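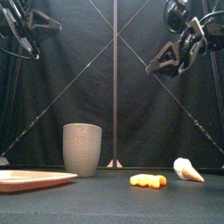 Bench tips: comparing grippers on a two-arm setup

Posted Mar 28, 2026

Quick ones from this week, fingers mostly. Will tidy up later.

Same objects every time. Ours are a plate, a grey speckled cup, an orangey snack thing and a toy ice cream cone. Flat, tall, lumpy, pointy. Covers most of what goes wrong. Don't swap one out halfway through a comparison or you start over (did this in May, lost the lot).

Hollow triangle fingers: good on the cup, fussy on the plate. Come at the plate from the rim, low and slow. Straight down just skates.

Lay the cone on its side for the hard test. Grab the scoop end first, then try the cone end. Write down which. You will forget.

Black cloth behind, dark mat on the table. Easier on the camera than a busy garage wall. Downside is black grippers on black cloth, so if your tracking gets lost try a bit of pale tape on the wrist before you go fiddling with the controler.

Cables. Leave a loop at the wrist, enough for full twist and a bit more. Run the arm through its whole range by hand, power off, and watch the loop. Most of our "bad gripper" days were a tight cable.

Park both arms high and open between tries. Hands in, reset the objects, hands out, then go.

Controllers: tried the Bodevex and the Arngate, 2 days each. Bodevex is smoother on slow moves. Arngate starts quicker, menus are awful. Keep the fingers the same when you swap controllers. One change at a time.

Wear: Berkus pads went shiny at about 2,000 grabs. Wipe with a damp cloth, let dry, good for a while longer. Past that just replace them.

Score sheet can be dead simple. Object, fingers, got it or didnt. Best run so far was 67 clean picks before a drop, and it was the plate again.

Wrist camera tips next time, still waiting on a bracket.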